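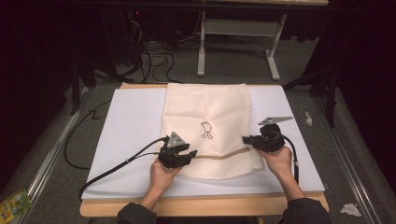

A cream-coloured cloth with a small line drawing, laid out on one of the work tables at Starkell House.

Textile store at Starkell House to reopen in February

The Brekance Trust has confirmed that the textile store at Starkell House will reopen to schools and community groups in February, following a period of closure for sorting and repacking. Bookings for the spring term will be accepted from the beginning of the month.

The store holds 2000 items of household and printed cloth, among them tea towels, tray cloths, cushion covers, aprons and plain lengths kept for teaching. Most came to the Trust as gifts from households in and near Diltance. They had been kept in deep drawers on the upper floor, where many were folded several times over and stacked under heavier pieces. A review of the drawers found that creasing had become a general problem and that a large share of the older labels could no longer be read.

Under the new arrangements, every item is brought to a table, opened out to its full size and checked before it is given a place in the store. Fold lines are noted on the item's card, together with any stain, loose thread or open seam. Pieces with a printed or drawn design are stored with the design facing upwards, so that they can be identified without being unfolded. Cloths that need to be folded are folded on a different line from the one used before, and a soft roll of fabric is placed inside the fold.

Larger and heavier pieces have been moved to wide shelves at waist height. Smaller cloths are now kept in shallow trays, with no more than six to a tray — a change that has required the purchase of additional shelving from Chege, the Diltance joinery firm which fitted out the reading room. The old drawers have been retained and will be used for paper patterns and spare packing materials.

Particular attention has been given to plain and pale fabrics, which show marks easily and are often the pieces most in demand from schools. These have been placed together in a single bay beside the door. Visiting groups will be able to see a selection from this bay without entering the main part of the store, and a table will be made ready before each visit.

Groups will be limited to 24 people. Each visit lasts for one morning and includes time for handling, drawing and a short practical exercise in folding and labelling. Teachers and group leaders are asked to state in advance which kinds of cloth they would like to see. Requests made on the day cannot always be met, as items have to be brought down and laid out before a group arrives.

Visitors who intend to handle items are asked to wash and dry their hands on arrival and to remove rings and bracelets. Pens are not permitted in the store; pencils will be provided. Bags and coats should be left in the lobby, where there are hooks and a limited number of lockers.

The loan service, under which local schools may borrow boxes of teaching cloth for use in the classroom, will resume at the same time. Each box contains a mixture of printed and plain pieces with a card for every item. Boxes may be kept for 4 weeks and should be returned with the contents folded as shown on the sheet inside the lid. Schools that still have boxes from before the closure are requested to return them to the main desk at their earliest convenience — there is no charge for late return on this occasion.

The Trust is not able to accept further gifts of table linen at present, as the space set aside for it is full. Offers of printed tea towels, children's aprons and cushion covers remain welcome. Donors are asked to write to the Trust with a short note of the size and condition of each piece before bringing anything to the house.

The reading room and gardens at Starkell House are not affected by the work and remain open at their usual times. The house is closed to visitors on Sunday. Booking forms for the textile store can be collected from the main desk or requested by post from the Brekance Trust office in Diltance.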